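Fluffy rice every time
Zuzana Jelínek, May 30, 2026

I love a rice cooker, and this little routine has made mine even better! It works for plain long grain or basmati.

1. Tip 200 g of rice into a sieve and rinse until the water looks nearly clear.
2. Put it in the inner pot with about 300 ml of cold water and a pinch of salt.
3. Shut the lid, press the switch and leave it be (no peeking!).
4. Once it clicks over to warm, wait ten minutes.
5. Open the lid fully, slide a paddle down the side and turn the rice over gently. Don't stir round and round or you'll mash the grains.

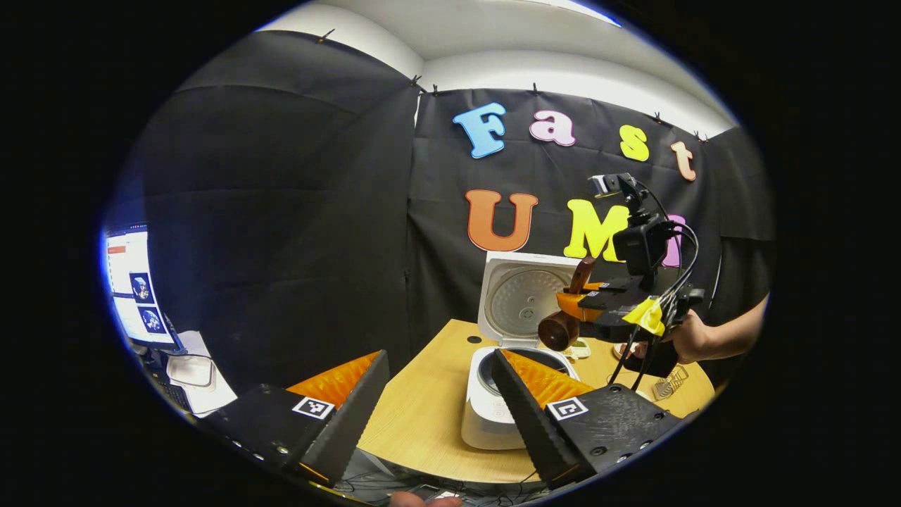

Lid up, wooden paddle at the ready.

Leftovers go in the fridge within the hour. Fried rice tomorrow, lovely!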